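**Bench rules for arm work: what changes from March**

The revised bench rules for the Cleswood and Evdale rooms come into force in March. They replace the two-page sheet that has been taped inside the cupboard doors, and they apply to anyone running an arm on a counter, including visiting teams from Tuvance. The full text is in the shared folder. The parts people have asked about most are below.

**Start state.** Every run begins with the fingers closed or nearly closed, nothing held, and the tray empty unless the task sheet says otherwise. If the task sheet calls for a loaded tray, load it before the arm is enabled. Hands stay off the counter after that.

**Clear stretch.** The counter between the gripper and the nearest appliance is kept free of anything that isn't on the task sheet. Threads, bits of wire and tape offcuts count. Wipe down before the first run and again after every 15 runs.

**Curtains.** Where a curtain is used as a backdrop, the hem must hang clear of the work area. Curtains stay closed for the whole session so the light doesn't shift between runs. Don't pin them to the wall -- the clips in the drawer are for this.
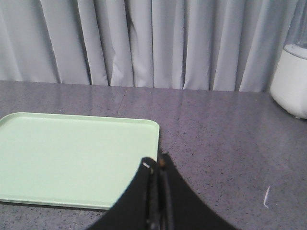

Jericho Dizon wrote in to say that the clear stretch rule is fine on paper but slow in practice, and asked whether a wipe every 15 runs could be relaxed for tasks that only touch the tray. We put that to the working group. The answer for now is no. Of the 1,388 runs logged last year, 136 were set aside, and 22 of those were put down to stray material on the counter. The group will look at the interval again in September, once there are six months of logs under the new rules.

**Finger checks.** Look at both fingers and the pads at the start of a session and write down any mark, chip or residue, even if it was there last time. Light scuffing on the outer surfaces is acceptable. Anything on the inner faces gets recorded and reported to the bench lead, who decides whether the pads are changed. Do not file, sand or tape over a pad.

**Appliances.** Anything with a motor or a heating element is unplugged at the wall unless the task needs it powered. Containers that lift off a base are to be seated properly before the arm is enabled. Keep cords behind the appliance and off the front edge.

**Stopping.** The stop button has to be within reach of the person running the arm, on the same side of the bench. A second person in the room doesn't change this. If a run is stopped, log it as stopped, with the time, and don't restart from the middle.

Marulanda will keep its current sheet until the new counters go in, and will switch over after that.

Yichen Tian is taking bookings for the short walk-through, which runs at 9:30 am in both rooms during the last week of February. You need to have done it before you sign on as bench lead. Anyone who did the pilot version in November is already covered -- check the list in the shared folder and let Yichen know if your name is missing.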